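Re: [narnomdale-allotments] Lining paper under seed trays

> Does anyone still put paper down on the potting bench? I tried newspaper in May and it went to mush by the second watering. Also, is the Trosau mix worth the extra money over Wameva?

I use plain white paper, cut long and laid lengthwise on the table. One roll has lasted me two seasons. I don't lay it until the trays are filled, and I change it when I move from tomatoes to peppers so the seed doesn't get mixed up. 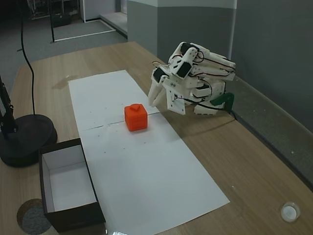
On the mixes, I've used both. Trosau drains faster and I had 52 of 53 plugs come up in it. Wameva holds water longer, so I keep it for celery and lettuce. Both have fine bits in them that get everywhere, and white paper shows up every speck, like the small dark ones on the sheet in the photo. I fold mine down the middle when I'm done and tip the lot back into the bag.

If you're sowing anything tiny, mix it with dry sand first. A packet of 1,000 lobelia seeds is no bigger than a pinch of pepper. I sow on the surface, press with a flat board, and water from below. Seven days under a lid is usually enough, then take the lid off or they damp off.

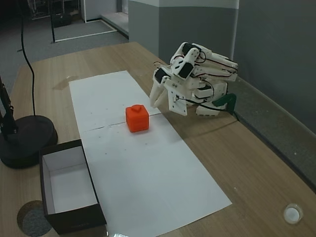
Orange-red cube with the heart knob, on the white paper.

The hose at the Sin Lane end is leaking at the tap again, so bring a can if your plot is down there. I have half a bag of Wameva going spare. Reply off list if you want it.

Plot 7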